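A mão que hesita

A sexta semana do Biswas começou com uma discussão sobre a palavra "hesitar". Teodora Vukčević tinha escrito a palavra no quadro, em letras enormes, e por baixo dela a pergunta que nos ia ocupar até ao fim de setembro: e se o robô aprendesse também com os momentos em que quem o conduz ainda não decidiu?

Eu era a mais nova do laboratório e tinha entrado em Cirnis com a cabeça cheia de manuais. Nos manuais, a demonstração é limpa. Alguém teleopera o braço, a mão vai à caixa, agarra o pacote, pousa-o no feltro, e depois um programa corta tudo o que sobra: as pausas, as voltas, os dedos que param no ar. Ficam as trajetórias direitinhas, e é com elas que se treina a política. Sempre se fez assim no grupo, e as minhas primeiras demonstrações, confesso, eram quase só sobras.

– Quanto é que cortaste ontem? – perguntou-me ela.

– Muito. Quase metade.

– Então deitaste fora a metade que eu queria ver.

Disse-o a rir, com o casaco ainda vestido, e foi aí que eu comecei a gostar a sério daquele trabalho.

O método, contado depressa, era este. Em vez de apagar as pausas, marcávamos cada uma com aquilo que vinha a seguir. Se o operador parava por cima da caixa e depois mudava o ângulo do pulso, a pausa ficava ligada à mudança. Se parava e depois avançava na mesma direção, ficava marcada como confirmação. A política aprendia assim duas coisas ao mesmo tempo, o gesto e o ponto em que valia a pena voltar a olhar antes do gesto. Teodora chamava a isto "guardar a dúvida". No relatório tinha um nome muito mais feio, com três siglas, e eu continuo a preferir o dela.

Juntámos 1.873 demonstrações. Dito assim parece um número de tabela, mas para mim tem cheiro a café requentado e barulho de ventoinhas. Dezanove operadores passaram pela cadeira, entre estudantes, técnicos e um professor de violoncelo que era primo não sei de quem e que tinha as pausas mais bonitas do conjunto inteiro (vê-se nos gráficos, juro, umas curvas que quase pousam). Caixa, pacote, mesa. Caixa, pacote, mesa. De vez em quando alguém virava o cartão para outro lado e recomeçávamos.

Havia tardes em que eu me esquecia de que estava a trabalhar. Ficava a olhar para os dedos abertos por cima do cartão e dava por mim a suster a respiração, como quando uma criança estende a mão para um gato que não conhece.

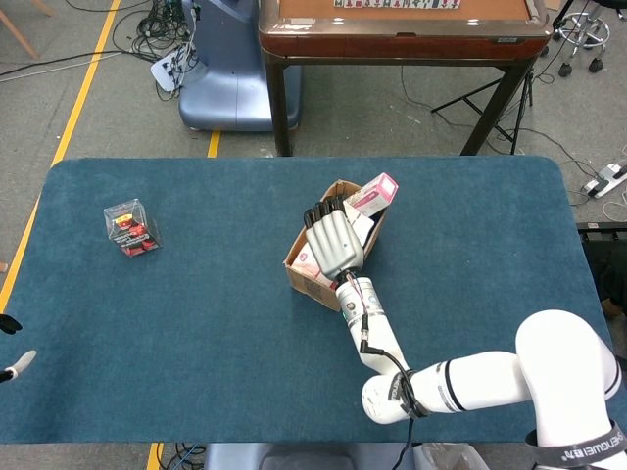
Uma pausa não é uma dúvida, escreveu Ilídio na margem da primeira versão do relatório. Podia ser cansaço, podia ser atraso na ligação, podia ser o operador a coçar o nariz, e nós estávamos a ensinar uma máquina a imitar comichões. Pedia que medíssemos o atraso à parte, e que comparássemos com pausas metidas ao acaso nas mesmas trajetórias, com a mesma duração e na mesma quantidade. Se o resultado fosse igual, o mérito era só de andar mais devagar.

Fiquei furiosa durante uma hora inteira. Teodora leu a nota de pé, duas vezes, e depois colou-a na porta do armário com fita-cola.

– É a melhor coisa que nos aconteceu este mês – disse.

E pôs-nos a fazer exatamente o que ele pedia.

Foram semanas compridas. Treinámos três políticas: uma com as pausas cortadas, à moda antiga, outra com pausas ao acaso, e a terceira com as pausas verdadeiras, já descontado o atraso da ligação. Para a avaliação escolhemos vinte disposições que nenhuma das políticas tinha visto, com a caixa rodada, os pacotes encostados às paredes ou deitados uns sobre os outros. Eu desenhei-as todas num caderno quadriculado, e numa delas enganei-me na orientação e tive de a repetir para as três, o que me custou um sábado.

Zilldale fica a duas horas de comboio de Promommont, onde eu ainda vivia com a minha mãe, e nessas semanas aprendi a dormir sentada. Sonhava com pacotes. Uma vez acordei já depois da minha estação, com o caderno aberto no colo e um senhor desconhecido a perguntar-me se aquilo era um jogo de tabuleiro. Respondi que sim, que era, e expliquei-lhe as regras até ao fim da linha.

A avaliação ficou para Friday, October 20, 2023, como dizia o calendário inglês pendurado ao lado do quadro, que ninguém tinha coragem de trocar. Teodora não quis saber qual das políticas estava carregada de cada vez. Eu também não sabia. A ordem estava num envelope que Ilídio tinha fechado e guardado na gaveta dele.

A primeira ronda correu mais ou menos. A segunda foi penosa, com a mão a parar em sítios absurdos, a meio do nada, e depois a descer com toda a confiança contra a parede da caixa. Na terceira deixei de tomar notas durante um bocado e tive de ir buscar os registos depois. A mão chegava por cima do cartão e demorava-se. Rodava o pulso um nadinha. Demorava-se outra vez, menos. Descia.

Falhou duas em vinte. A política das pausas cortadas falhou bastante mais, e a das pausas ao acaso foi a pior de todas, que era precisamente a comparação que a nota da margem tinha exigido. Ilídio abriu o envelope, leu a ordem em voz alta e ficou um momento com o papel na mão.

– Eu quero ver isto com outros objetos – disse ele.

– Claro que queres! – disse Teodora, e já estava a apagar o quadro.

Apagou tudo menos a palavra. Por baixo escreveu "objetos moles?", depois "duas mãos?", depois uma seta que não ia dar a lado nenhum. Eu fui buscar o caderno quadriculado e procurei uma página limpa. Faltavam quarenta minutos para o meu comboio e ela perguntou-me se eu tinha em casa alguma meia velha que pudesse trazer na segunda.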